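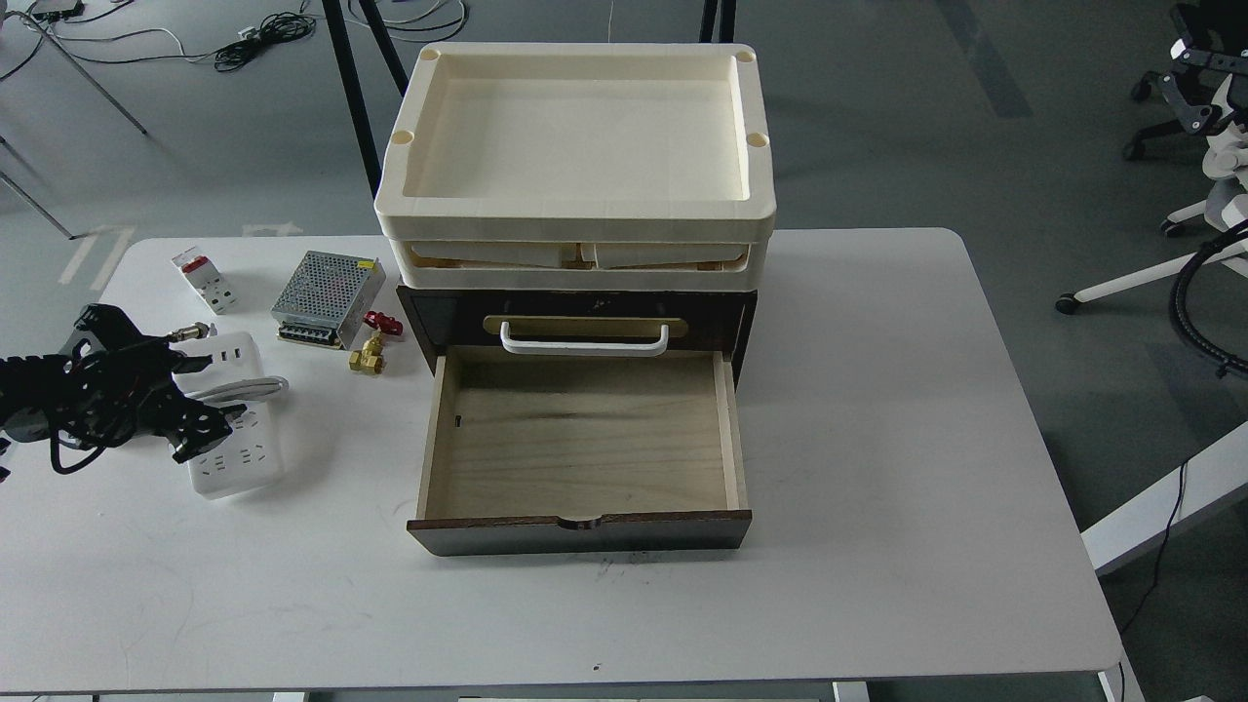 Clearing a desk before an office move

Staff relocating to the Dalisay building in July are asked to prepare their own desks. Please allow one morning for the work and finish by 4 pm on the day before your team moves.

1. Collect your crates
Each person may take two crates from the Pindine store. Further crates must be agreed with Angelica Baluyot on extension 738.

2. Empty every drawer
Remove all contents, including papers that have slipped behind or beneath a drawer. Small desktop units should be emptied as well and their drawers left open until they have been checked.

3. Sort your papers
Keep current files with you. Closed files go to the records room - write the team name and the year of closure on the front of each folder. Confidential waste must be placed in the locked bins and never in the recycling.

4. Label and close
Write your name and new room number on one short side of each crate. Do not fill crates above the rim, as they will be stacked.

5. Return your keys
Place desk keys in a named envelope and hand it to Vija Pärn at reception. Lost keys should be reported before the move.

Items left in desks after the move will be held in room 833.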